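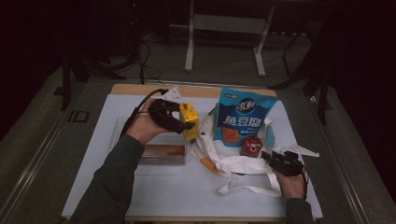 Curcombe Packed Groceries
Progress report to the Praneck Fund
Wednesday, November 11, 2020

Prepared by Liudmyla Lysenko, project lead

1. Purpose of the report

This report describes the work done since our last report in August. It covers the change from paper sacks to cloth bags, the new order of packing, the choice of groceries and the use of the grant. At the end there are two requests which need your answer.

As you know, Curcombe prepares small bags of groceries for people in the Partington area who cannot easily go to the store. Each bag is for one household for a few days. It is a modest quantity of food, so the condition in which it arrives is important to us. A crushed box of crackers is still food, but people feel it as carelessness, and they are right.

2. Cloth bags

In August we were still using paper sacks. They stood up well on the table but they tore at the handles, especially in rain. From the grant we bought 2,000 white cloth tote bags from Celtetti. They have long straps which go over the shoulder, and this was asked for by several older customers who need one hand free on the stairs.

The cloth bag brought a difficulty we did not expect. It does not stand open by itself. The sides fall down, the straps lie everywhere, and in the first days the packers lost a lot of time looking for the opening. Roxana Castaño, who is responsible for the packing tables, tried several solutions. A cardboard frame inside the bag was too slow. A hook on the wall was good for the packer but bad for the bottom of the bag, where everything rolled into one corner.

What we do now is simple. The bag lies on the table with the opening toward the packer and the straps pulled down to the near side. The first item to go in is something which can stand and hold the cloth up. After this the bag keeps its mouth open well enough for the other items. The tables are covered with a light sheet, which we change at the end of the day. Small things are easy to see on it, and fewer of them are forgotten.

3. Order of packing

The old instruction said only "heavy things at the bottom." This was correct but not sufficient. Our groceries are of very different shapes: flat snack packages, small cartons, round cans and jars, trays, soft produce. The new instruction is one page and hangs beside each table. In short it says:

Stand the tall flat packages up against the back of the bag.
Put cans and jars in front of them, on their base, lid up.
Cartons go in on the side, upright, after the cans.
Trays stay on the table until the end and go on top, flat.
Fold the straps over only when the list is checked.

The third line was changed twice. In the first version cartons went in before the cans, and we had dented corners almost every day. Liquids are not in the instruction at all. They travel separately in a crate, and I think it should stay so.

Roxana has now taught the method to 17 packers. The teaching takes one morning. She first lets the person pack a bag in his or her own way, then they take it out together and look what happened to each item, and only then she shows the page. I was doubtful about this because it takes longer, but the packers who learned in this way make fewer mistakes than those who only got the page to read.

4. Groceries

Many of our customers in Partington cook Chinese food at home, and in the spring they told us that our bags contained almost nothing they would buy themselves. Since September the order list has an additional column with packaged tofu snacks, pickles in small jars, dried noodles and other items from two shops in the neighborhood. The result is very visible in the returned items. Before, the crackers and the canned soup came back to us every week. Now returns are rare, and mostly they are duplicates.

One problem remains. Some of the labels are only in Chinese, and not all packers can read them. Mistakes were made between products of the same color, which is a serious matter when a customer has an allergy. Together with one of the shops we prepared a sheet with the name of each product in both languages and the main ingredients in English. The sheet is ready for the snacks and jars. For the sauces it is not finished – the shop changes the brands often and we have to ask again.

5. Use of the grant

The cloth bags were the largest expense, and the price agreed with Celtetti was kept. The printing of instruction pages and label sheets cost less than planned. The table covers cost more, as the first ones were too thin and had to be replaced. In total we are within the budget. The full table of expenses was sent separately to your office.

The line for a second refrigerator is not used yet. The room where we wanted to put it has a weak electric connection, and the landlord has promised to repair it before winter. I did not want to buy the refrigerator and keep it in the corridor.

6. Delays

The return of empty bags is behind plan. We hoped that customers would give the bag back with the next delivery, but many keep it and use it for their own shopping. I cannot call this a bad result, but it means that our stock goes down faster than we calculated. From this month the driver asks for the bag at the door, politely, and notes the answer.

The evening packing is also late by 2 weeks. It will begin when the lighting over the far table is improved. The room is too dim in the late afternoon to read small print with certainty.

7. Requests

First, we ask permission to move the unused amount from printing to lighting. Four lamps are needed, and the quotation is attached.

Second, we would like to buy a trial set of 20 bags with a stiff base, in the same size as the present ones, to compare how the cans and cartons travel in them. Roxana would run the comparison during the normal deliveries.

The answer is needed before the December order is placed with Celtetti.

Liudmyla Lysenko
Curcombe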